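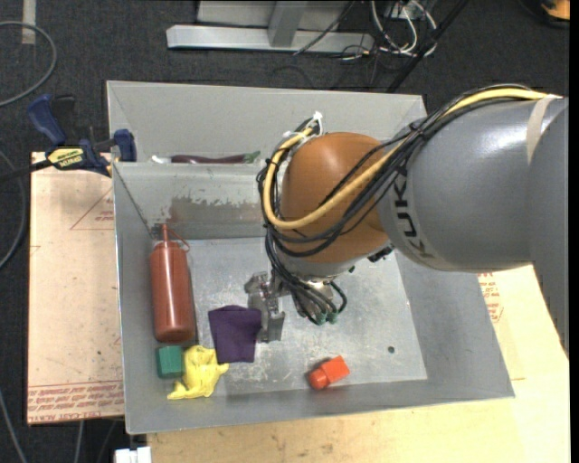

Zerncombe Community Orchard and Cider Barn
Progress report to the Rollon Fund, covering spring through October

1. Where we stand

When we applied, we said the orchard would be replanted, the barn roof would be sound and the first public pressing would take place in the fall. Two of those are true. The roof is sound in the sense that a person standing under most of it stays dry, and we'll come to the rest of it in section 4.

The grant was awarded for the rescue of the old orchard at Zerncombe, which had gone unpruned so long that the county map listed it as woodland. We have now had the map corrected. This took longer than the pruning.

2. Trees

We planted 200 young trees between the end of March and the middle of April, all on semi-dwarf rootstock, all from the nursery at Plavham. The order was meant to arrive in two deliveries. It arrived in one, on a morning of sleet, and the bundles spent the night in the barn with wet burlap over their roots while we dug trenches by headlight.

Losses so far stand at 12 trees. Deer took most of them, going around the fence at the one place where the fence contractor had assured us deer would not go. The gap is closed. The remaining losses were in the low corner near the creek, where the ground stays soggy into June, and we won't replant apples there. Two quinces and a medlar have been suggested. Quinces don't mind wet feet, and hardly anyone steals a medlar.

The old trees responded to pruning about as well as we hoped. We took out no more than a quarter of the canopy on any of them, and we'll do another quarter this winter. Several visitors told us we had cut too much, and several others that we had cut too little. We have taken the average of this advice and carried on.

A word on labels. The application promised that every old tree would be identified by variety. We sent off leaf samples in May, and the results came back with confident matches for most, a shrug for a few and, in one case, the name of a pear. The tree in question is not a pear. We have resampled it.

3. The pressing

The public pressing ran over a weekend in October, and we made 2566 bottles of juice, all pasteurized on site. The target in the application was 3000. The shortfall comes down to the early varieties, which dropped in a windy week in September before we had enough hands to pick them up. The wasps did very well out of it.

People brought their own apples as well, which we had planned for, though not on the scale of the family who arrived with a horse trailer. We had set a limit of four sacks per household. Next year the limit will be printed on the flyer in larger type than the word "free."

The press itself behaved. The mill did not, and jammed twice on the first afternoon, both times on fruit that somebody had put in frozen. It has a new blade and a sign.

Juice sales at the barn door and through the store in Plavham have covered the bottles, caps and power for the season, with a little left toward a second pasteurizer. We sold out of the sharp blend first. The sweet blend, which our own tasting panel had ranked far ahead, is still available in quantity.

4. The barn roof

The east slope is finished: new battens, reused slate where it was good enough, and new flashing at the chimney. The west slope is half done. Once the old slate came off, we found that two rafters had been holding each other up mostly out of habit, and the roofer stopped work until an engineer could look at them. The engineer's visit and the replacement timber have used up our contingency line and a slice of the line marked "interpretation panels."

We would like to ask the Fund's permission to move the rest of the panel money to the roof and to put up fewer panels. Visitors have so far shown more interest in where the bathrooms are.

The open section is under a heavy tarp for the winter. It makes a noise in wind that can be heard from the road, and we've written to the neighbors — both of them were gracious about it.

5. Events and teaching

The pruning course filled within days, and we ran it a second time. The grafting day was quieter, possibly because it fell on the same afternoon as the Matić tractor auction down the road, a clash we'll avoid. Everyone who came went home with a grafted tree and at least one adhesive bandage.

School visits start again in spring. The teachers asked for a shorter walk and a longer time with the press, and we've redrawn the morning to suit.

6. Before the next report

Finish the west slope, weather permitting, by the end of April.
Complete winter pruning on the old trees.
Replace the lost apples on higher ground.
Fit a lock to the tool shed that opens with the key we have.
Get a final answer on the tree that is not a pear.

The budget sheet and copies of the engineer's letter are attached separately. The request in section 4 is the only item that needs a decision from you, and the roofer has asked us to mention that he books up early.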